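Print this page | E-mail this page

Robots at Work and at Home – Notes for Session 6
Can they do the chores yet?

Last time we finished with the Murnix arm stacking boxes, and several of you left thinking the whole business was more or less solved. Boxes are kind to robots, though. They have flat sides and square corners, and they stay where you put them. I want to spend this session on the sort of job you'd give to a twelve-year-old on a Sunday afternoon and expect done without much fuss – moving the mixing bowls, wiping the table, putting things back in the cupboard.

Start with the bowl. I've a soft spot for bowls (I wrote half a dissertation on them, so bear with me). You and I take hold of one by the rim, thumb one side and fingers the other, and never give it a thought. A machine has to find that rim first, and polished steel is horrible to look at if you're a camera. It has hardly any colour of its own. It shows you the table, the lights and whoever happens to be sitting across the room, all bent out of shape. 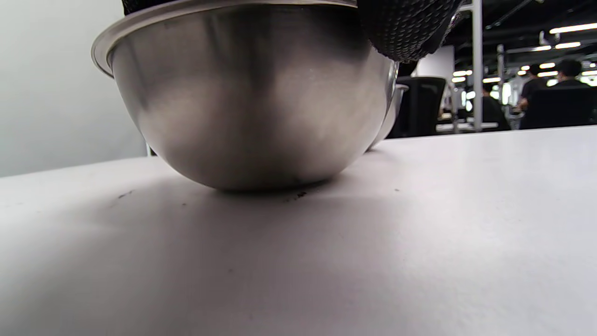 Then there's the question of how hard to squeeze. Too gentle and the bowl swings round under its own weight, too firm and you tip it up. The Senen gripper, which we met in Session 3, copes by closing slowly and feeling for slip. It works nicely on one bowl of one size. Swap in a bigger one and somebody usually has to go back and alter the settings, and that's the bit the sales videos leave out!

The Rowbotham approach is to show the machine lots and lots of examples done by people and let it work out the grip for itself. Their kitchen set has more than 3,000 of them. I like this a good deal better, but do read the paper with a pencil in your hand. Have a look at which bowls were used for testing and ask yourself whether they were also in the training. I'll be asking you!

Now the second half of the job, which is the table. Crumbs are a lovely problem. They're tiny, they move when you touch them, and "clean" means something different in my kitchen from what it means on a shop floor. 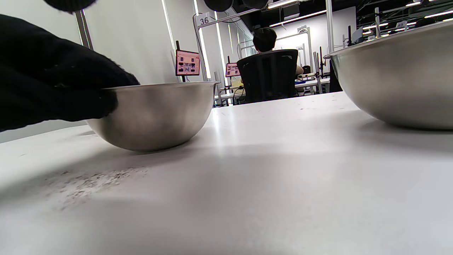

Fig. 2. Two steel bowls on a white table, with dark specks in front of the smaller one.

Trerker sell a wiping arm that simply goes over the whole surface in stripes, crumbs or no crumbs. Fine on a bare bench. Put two bowls on it and the arm has to decide whether to go round them or pick them up, and we're back where we started.

So, can they do it yet? My own answer is "some of it, on a good day, in a room they know". You may well disagree, and I'd be glad to hear it.

For next time: choose one chore from your own home and write down every step, including the ones you do without looking. One side of paper is plenty.

Print this page | E-mail this page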